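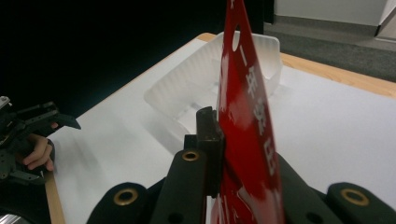 Section 4. Recording a two-handed task

By now you should have both hand-held grippers charged and paired (if you don't, go back to Section 3, I'll wait!). We're going to record you picking up a thin, bendy piece of plastic and putting it in a tray. I like starting people on tags because they're fussy, and you learn good habits fast.

1. Cover your table with a big sheet of white paper and smooth it flat. I tape mine at the corners.

2. Set the tray down at an angle. Move it a little between takes so the robot doesn't learn just one spot.

3. Pick up a gripper in each hand and start a new session in Lennox. Wait for 2 beeps, one per gripper.

4. Bring one gripper down over the tag and close gently. You want the finger pads flat against the plastic, with the punched hole left clear of the pads.

Note: A slight curve in the tag is fine. If it folds, you're squeezing way too hard, so open up and try again.

5. Keep your other gripper near the tray, ready to steady it. Don't let it wander behind your back or off under the table, or Lennox loses track of it and you get a gap in the recording.

6. Lower the tag into the tray, let go, and pull both grippers back before you stop the session.

Caution: Keep your fingertips on the handle and away from the jaws and linkages. I've pinched myself more than once, and it hurts.

Caution: Shiny tags throw glare. If your preview is full of bright streaks, try turning down the overhead lights or shifting your lamp before the next take.

How many takes do you need? My first decent policy came from 558, and it still dropped tags now and then. Rehema Owino went all the way to 1,000 for hers and it's lovely to watch. Start with 8, play them back at normal speed, and fix whatever bugs you before doing the rest.

Slow, smooth moves copy best. If you fumble a grab but recover, keep the take! Delete it only if the tag ends up on the floor.

Trimming and uploading your takes is in Section 5.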